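In Praise of the Bodge

I've been meaning to write this one since March, when my neighbour Lovely Gatchalian told me, very kindly, that I ought to get a proper repair man in. She meant the kitchen tap, which has been held steady by a bicycle inner tube for longer than I've had my current glasses. I said I'd think about it. I have thought about it, and I'm keeping the inner tube.

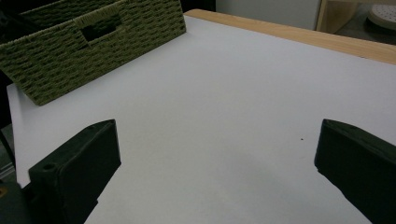
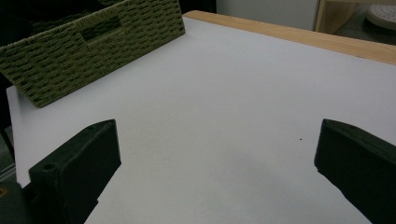
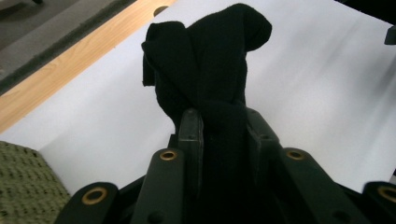 My subject is mending things badly, and why I think more of us should do it. I don't mean the lovely kind of mending you see in magazines, with gold in the cracks and little embroidered daisies over the holes. I've nothing against daisies (my aunt does beautiful ones) but they've frightened a lot of people off. You see a jumper that's been darned like a cathedral window and you think, well, I can't do that, and the jumper goes in the bag for the tip. I mean ordinary mending with whatever's in the drawer. Take something black and a bit fuzzy like the cloth in the last picture, all folds and twists. Black is the bodger's best friend! You can go at it with any old black thread, in a bad light, with stitches like a row of drunk ants, and from the other side of the room it's perfect. Start with black. Work up to beige in your own time.

I learned all this from Teodoro Espiritu, who lived below us when I was renting in Waludmont and who could not pass a broken chair without picking it up. His wife Analyn used to say she'd married a man and a shed. He had no training that I ever heard of. He'd look at a thing for ages, turn it over, say "hm", and then do something that you felt couldn't possibly be right. He fixed my kettle lid with a hairgrip. He fixed the hinge on our front door with a piece of leather belt, and when I went back years later to visit it was still there, gone shiny, opening and shutting with a sort of sigh.

What I loved was how little he minded when it went wrong. Plenty went wrong! There was a toaster I'd rather not go into. But a broken thing was already broken, that was his whole view, so what were you risking? I'd grown up in a house where you didn't touch things in case you made them worse, and it came as a great relief.

Now, I do know the arguments on the other side, because Norbert Sokol makes them to me every time he comes round. Norbert is careful. He keeps receipts in an accordion file. His line is that cheap repairs cost you more in the end, and last winter he had a fine time of it when my boots gave out on the Nernton road. I'd glued the soles myself, you see. He pointed out that the cobbler in Ocampo would have done them in an afternoon. He's right, and I went to the cobbler, and the cobbler did a gorgeous job. I still say I got a whole extra autumn out of those boots for the price of a tube of glue.

And I'd draw the line where any sensible person would. I don't touch gas. I don't touch the wiring, not since the toaster. Car brakes, ladders, anything a child is going to sit in, please pay someone. There's a great deal of household left over once you've taken those out, though, and most of it we throw away over a loose screw or a bit of split seam.

The thing that gets my goat is how hard it's become to have a go at all. I bought a Dinadar lamp a while back, and when the switch went I turned it over and there wasn't a screw on it anywhere. Smooth as an egg. I rang Jennylyn Agbayani, who is far handier than me, and she came over with 4 different tools and we sat at the table and took it in turns to swear at it. We got in eventually with a butter knife. The switch was fine, by the way. A wire had come off its little post, and Jennylyn had it back on in less time than it took me to find the biscuits.

The lamp's got a rubber band round its middle now and it leans a bit to the left. I read by it every night. Lovely has seen it and hasn't said a word, though she did look at it for quite some time, and last week she came round to ask whether I had any spare inner tube.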